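Rice cooker or pot on the hob for a small household?
Forum: Kitchen and Cooking

manee_r
Posted 2023-02-18
Hello all. I moved to a smaller flat in January and my old rice cooker did not survive the move. Now I cook for 2 people, sometimes 3 when my sister visits. Should I buy a cooker again, or learn to do it properly in a pot with a lid? My kitchen has one narrow worktop and very few sockets, so I do not want to buy something I will regret. We eat jasmine rice nearly every evening.

villine_kitchen
Pot, every time. Wash the rice until the water is almost clear, bring it to the boil, turn the heat very low, put the lid on and leave it for 11 minutes. Then take it off the heat and wait the same time again. I have done it this way for years and I do not miss the machine.

Farzana P
I do not agree, sorry. The pot is fine when you can stand next to it. I have two small children and I cannot watch a hob. With the cooker I press the button and go to help with homework, and the rice stays warm until everybody is at the table.

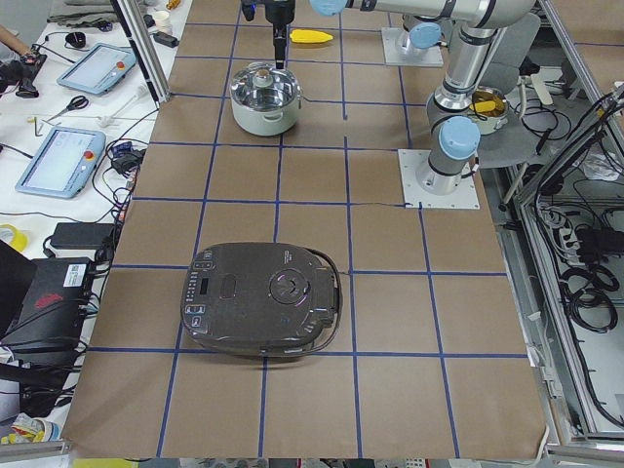

The other thing is that my hob is electric and slow to cool down. "Very low" on my hob is still too hot, so the bottom layer catches and I have to soak the pan overnight. Perhaps with gas it is different.

villine_kitchen
You can move the pan to another ring which is already on low. And a heavier pan helps a lot. But I accept the point about children.

Lultach
Manee, do you cook small amounts? My big cooker was poor with one cup of rice, it came out dry at the edges. If you buy one, buy a small one.

manee_r
Yes, one cup or a little more. I did not think about the size, thank you. My old one was for a big family.

francine_l
We keep both. Basmati in the pot, because I like the grains separate, and short grain in the cooker. I know this does not help with your worktop – mine lives in a cupboard when I do not need it.

Farzana P
If it is every evening, it will never go back in the cupboard :)

manee_r
True. I will try the pot method for 2 weeks and see how many pans I burn. My hob is gas, so maybe I have a chance.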